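4.2 Learning from the in-between moments

We now turn to the part of the study that surprised us most. In the first round of training, described in Section 3, we followed common practice and trimmed every demonstration so that it began when the tool started moving towards the garment and ended when the fingers let go. Everything before and after was thrown away. The policy trained on these trimmed clips (we call it Morris-T) folded shirts quite nicely when the shirt was already laid out in front of it, and fell apart when it wasn't.

Sandra Hebden suggested that we put the discarded parts back. Her reasoning was simple: a person collecting demonstrations spends a lot of time reaching across the table, turning the tool, changing hands and glancing over at the next garment, and all of that carries information about how cloth sits in a workspace and how a wrist camera's view changes as it swings through it. We had been treating those stretches as waste. We retrained with the same network, the same optimiser settings and the same number of updates, changing only the clip boundaries. The result is Morris-U, for untrimmed.

Untrimmed recordings are messy, and we were worried about that. The wide fisheye lens takes in a great deal of the room, so the view between folds may hold clothing, hands, cables and furniture all at once, with the garment of interest anywhere in the circle. Figure 6 is taken from one such stretch in the Gistthorpe set.

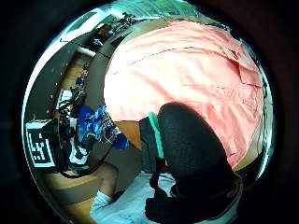 Does the extra footage teach the policy anything about folding, or does it only make the image encoder sturdier? Mostly the latter, as far as we can tell: when we froze the encoder from Morris-U and trained a fresh action head on trimmed clips alone, we recovered most of the gain.

Figure 6. A view between folds, from the camera on the hand-held gripper. A pink shirt and a black gloved hand take up much of the circle, with a marker board at the far left.

That finding delighted us, as it means the action head can still be trained on short, tidy clips, which are far quicker to check by hand. The untrimmed footage is needed once, for the encoder, and can then be set aside.

We tested both policies on 100 starts each, using the Tadholm bench and garments that appear nowhere in the training data. A start counted as a success if the shirt ended up folded in thirds with both sleeves tucked under. Morris-U succeeded on 89 of them. Morris-T did well on the flat starts and badly on the crumpled ones, and its typical failure was to reach confidently for a patch of table beside the collar. Watching the two policies side by side on the same crumpled shirt is a real pleasure. Morris-U tends to pause, shift its view a little, and then go for an edge it can hold.

Mojtaba Ranjbar went through the failures of Morris-U one at a time. In 9 of them the gripper took hold of two layers where it wanted one, a problem we think belongs to the fingers more than to the policy. The other 2 are odder. In both, the arm followed a sleeve of a second garment lying nearby, and carried on folding it as though nothing had happened! We take this as a sign that the policy has no firm idea of which cloth is the target, and we return to the question in Section 6.

One practical note for anyone hoping to repeat this. Tool pose in the untrimmed stretches is less reliable than in the folds themselves, as the marker board is often far out near the rim of the lens or missing from view altogether. We kept those images for the encoder but masked their poses out of the action loss. Leaving the poses in made training unstable for two of our three random seeds. The Katent toolkit, which we used for alignment, gives a confidence score for every pose, and a plain threshold on that score was enough. We tried smoothing as well and found no benefit.

4.3 Effect of glove and sleeve colour

The demonstrators wore whatever they came in with, so skin, sleeves and gloves vary widely across the recordings. We had expected to balance these by hand before training.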